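Dowsing, again

My post on water dowsing brought in more email than I expected, most of it from people who own a pair of bent rods and are cross with me. Fair enough. I said I would look at any test results I was sent, and one reader, Yevhen Karpenko, sent me a write-up of a trial held in a field outside Unstead in August. I have now read it twice.

The claim was simple. A dowser, Heino Adomaitis, said he could tell whether water was flowing through a buried plastic pipe by walking over it with rods. He had done this for years for a drainage firm called Falow, and by his own account he was right every time. The organisers buried a pipe, fitted a valve at one end, and asked him to call each trial as flowing or not flowing. There were 100 trials spread over a weekend. Before starting, he walked the line with the valve open and said he was happy with the ground, the depth and the weather.
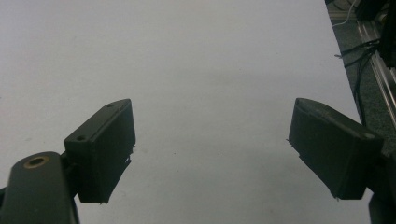 How many should he have got right by guessing?

Fifty, on average, provided the valve was set at random for each trial. A score of 55 would be unremarkable and a score of 45 equally so. You would want to see something in the middle sixties before getting interested, and then you would want to see it done again.

The write-up gives his score as 61, and this is the number that has been passed around. It is a little higher than chance would usually produce, and if that were all we had I would call it worth a repeat. The trouble is in the method section, which most of the people forwarding the thing don't seem to have reached.

First, the valve was set by tossing a coin, but the person tossing the coin also walked out to tell Adomaitis that the pipe was ready. She knew the answer each time. I don't suggest that she cheated. People leak information without meaning to, in how fast they walk or how long they stand about, and a man who has spent years reading faces in muddy fields may pick it up without knowing that he has.

Second, the valve made a noise. Liis Avotiņš, who kept the score sheet, mentions this in a footnote - she could hear it from her chair on the Saturday when the wind dropped. 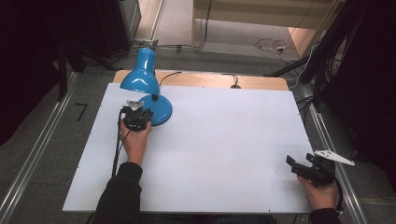
Both faults can be fixed cheaply. Put the valve operator out of sight and out of earshot, have a second person who doesn't know the setting call the dowser forward, and run a noisy pump throughout, whether or not the water goes down the test pipe. Leave the same gap between trials whatever the coin says. Write down beforehand what score will count as a success, and have the dowser sign it.

I put all this to Karpenko, who replied politely that the extra precautions might upset the dowser's concentration. They might. But the same man is said to find leaks beside a main road with a digger running, so I can't see that a pump and a stranger would do much harm.

He has promised to ask about a second trial. If it goes ahead I will post the score sheet in full, whichever way it comes out.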